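Notebook, Estthorpe, upstairs
June, started 9:40 am

Goal for the day: more tabletop pick and place with the handhelds, so Tavo has something to learn from besides my own bad habits. Mohsin trained on the last batch overnight. His finding is that the model has picked up my hesitation before every grasp. It now waits politely in front of the object, like a man at a buffet. I have been asked to stop thinking so visibly.

Plan was 21 takes per person before lunch. We got 12 from me and 10 from Atif. Six of mine go in the bin: four where I started moving before the recording did, two where I talked to Atif and turned my head away mid-reach. The head view of those is mostly railing.

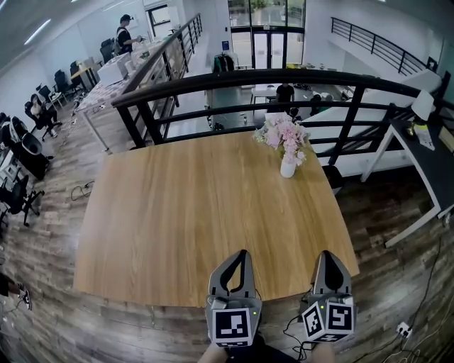
Rules as of this morning, since we each had our own:
- Both fingers in the head view before you start. Tags toward you, lights green. If a light isn't green, put the thing down and go find Mohsin.
- Open all the way, close all the way. Half-open starts confuse the width estimate and also me.
- No resetting the object with your free hand while it's still recording. Atif.
- Cable over the forearm. Mine caught on the chair again and the log shows a very confident swing to the left that no one should learn from.

Mohsin wants the flowers left where they are so there's something fixed to check the tracking against. Atif wants them moved every few takes so the model doesn't decide that flowers mean "table". Both fair. We moved them for half the takes and wrote down which half, on paper, which I then lost for twenty minutes under my own notebook.

2:15 pm. Jadoon's sync script puts the wrist view six frames behind the head view. Mohsin says it was always like that. Atif says it was never like that. Checked an old Warnari session: also six. So it was always like that, and we've been training on it.
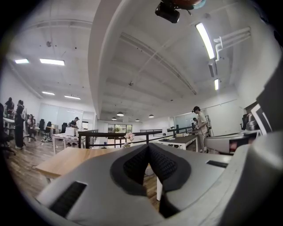 Fix is one line, testing it took the rest of the afternoon. Clap test before and after each block from now on: close the fingers twice, fast, in view of both cameras. Feels silly, lines up nicely.

To do:
- rerun sync on the old sessions (Atif)
- retrain without my six bad ones (Mohsin)
- longer cable, or shorter chair
- practice grasping like someone with nothing on his mind (me)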